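Teaching a Robot to Pack a Bag: What We Did and What I'd Change

Project report, Chornovol group

When we picked our project for the semester, I wanted something a person can do half asleep. Packing a bag won. You grab a thing, you put it in, you grab the next thing. How hard could it be to show a robot that? Pretty hard, and this report is mostly me telling you how.

The plan was to collect demonstrations. One of us drives the robot by hand, the robot records what its cameras see and where its joints are, and later a learning system (ours is called Fanier, after nothing in particular) tries to copy the moves. Each try is an "episode." We wanted 600 good ones by the end of the term and I thought we'd be done early. Ha.

We started with blocks, and blocks are great! They're all the same size, they don't roll, and they don't squish. I got through 100 episodes in my first two sessions and felt like a genius. Then our advisor asked who carries blocks around in a bag, so we switched to stuff from the snack shelf, and my success rate fell off a cliff.

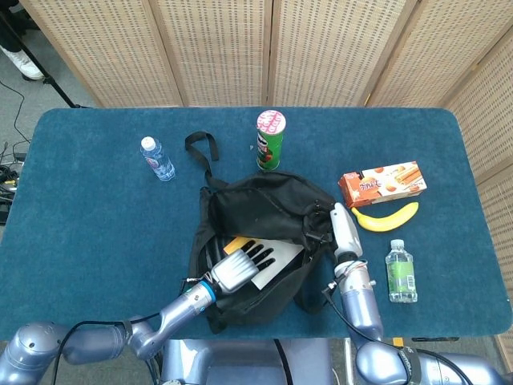
PLUTITHAM LAB, Mon 10 February

The snack setup has a banana, water bottles, a Pringles can and a box of wafer rolls on the table with the black bag in the middle. I like this mix a lot because every item wants a different grip. The can is wide. The box is flat, so you have to come at it from the side or you just push it along the cloth. A bottle on its side rolls if you so much as look at it, and I didn't want to cheat by always starting them upright, so some episodes start with one standing and one lying down.

The two hands are different too. The left arm has a five-fingered hand and the right one has a plain two-finger gripper. I figured I'd use the fancy hand for everything, but the gripper is way easier to aim, and I ended up doing most of my picking with it. The five-fingered hand was better for working around the mouth of the bag — nylon folds in on itself all the time, and spread fingers can push it back open.

My rules for a good episode changed about three times, and that's my biggest regret. At first I threw out anything with a fumble in it. Then we trained on the clean set and Fanier had no clue what to do after a miss. It would close on air and carry the air over to the bag, very proud of itself. So now I keep the fumbles as long as I recover, and I tag them. Going back to tag the old ones ate a whole weekend.

By the last session we had recorded 1,724 episodes and kept 696, which beat the goal. Most of the rejects were from my early days, plus a bad run when the recording tool (Ziltlow) was saving the two arms out of sync and I didn't check. Please check! Play back one episode before you record the next fifty.

We still need more starts with the bag half closed, and I'd like a second bag with a stiffer opening. The next training run is set for April, and I'm cleaning up the tags until then.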